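Table clearing with the arm: tips from the kitchen bench

Posted 2019-04-12 by Llinos Ruddock

Quick list, typed between runs. Mostly software stuff, the hardware tips are on Ifor's page. We run Nemeo for planning and a pile of our own scripts for the rest.

White plates on a white table. Worst case for the segmenter, do it first. Lock exposure and white balance before you start or the colours drift every time the arm moves over its own shadow. Auto exposure off. Check it's really off after a reboot, ours comes back on.

Shadows. A soft grey band on the tabletop will come up as an edge if your threshold is low. Raise it till the band goes away, then bring it down a hair. Catrin keeps a seperate config for the evening light. Good idea, steal it.

Shiny rims. Depth drops out on glaze. Don't fill the holes with the average, you get a plate that dips in the middle and the fingers go down too far. Fit a circle to whatever rim points you have, take the height from the table plane plus the known rim height.

Oval plates. Circle fit is rubbish on these. Try the ellipse if the residual is high. Grasp across the short axis.

Mask out the fingers. They're in the same spot in the wrist view at a given opening, so save a mask for each opening and look it up. Took Rafail an afternoon and fixed more than the new model did.

Approach. Stop above the plate, take 3 views, average the pose, then go down. Any two disagree, go back up and start over. Fingers wide open before you descend, not on the way.

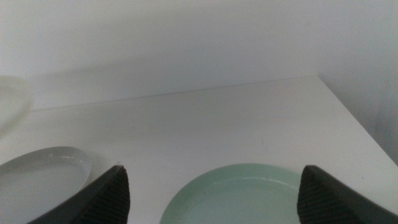
Pick order. Nearest plate with clearance on both sides goes first. If a neighbour sits just outside a finger, add it to the planner as a collision object even if you've no plan to touch it. Pad it by 5 mm. We forgot once, pushed the neighbour clean off the target list.

Timeouts. Give the planner 3 seconds then fail loudly. Retrying quietly in a loop just hides a bad frame. Our log had 473 retries in it before anyone looked.

Specks and crumbs. Small blobs, drop anything under the size of a pea before you cluster. Otherwise every crumb gets it's own grasp pose.

Logging. Save the image, the mask and the joint angles together, same timestamp. Fulgencio's replay script wants all of them or it won't load.

More in June, cutlery next. Forks are awful.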